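Search this notebook
Search

January, workshop notes, morning and after lunch

Still on the shared evening prayer for Prindside. Went through draft 4 with Karim at the table, reading it out loud from start to finish. It took 17 minutes without singing. With the two songs and the silence it will be over 20, which is longer than the Ostcombe people asked for but I don't want to cut the silence again.

Problems found while reading:

The opening response is too long to say together. People who grew up with printed prayers will get through it, and people who didn't will stop halfway and listen. Karim tried it with the leader saying the long part and everyone answering "Lord, hear us." Much better. Keep.

The psalm. We had it split left side and right side of the room. At Ostcombe the chairs are in a ring, so there is no left and right. Changed to leader and all. Check that the sheet still fits on one fold.

Free prayer. The Pentecostal members want everyone to pray aloud at the same time. The Reformed members are used to one voice. Draft 3 tried to do a bit of each and it came out as a mumble. For now: one person opens, then all pray aloud, then the leader brings it to a close with the first line of the song. We need someone with a strong voice for that line.

The song in Portuguese. The translation we have doesn't match the tune in verse 2 - one syllable short. Karim thinks we should sing verse 1 twice in Portuguese and leave out the English. I am not sure. Saha congregation sang it that way and the older members liked it, but they already knew the song.

Blessing: left as it was. Nearly everybody marked it "fine" on the comment slips.

Comment slips: 7 back so far. Two ask who will lead. Not decided. I would like a lay leader for the first one and a pastor for the second, and then see what people say. Need to ask Trellent if we may reprint the second song, and how they want the credit line to read.

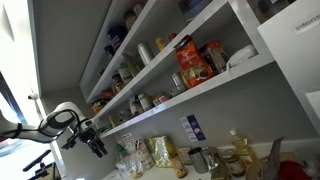
Entered by Annelies Brouwer | Workshop notebook | January

Added at 4 p.m.: Karim has retyped the psalm and it fits on one fold if the credit line goes under the song. Draft 5 goes to Ostcombe with the free prayer as above. Still no answer on the reprint.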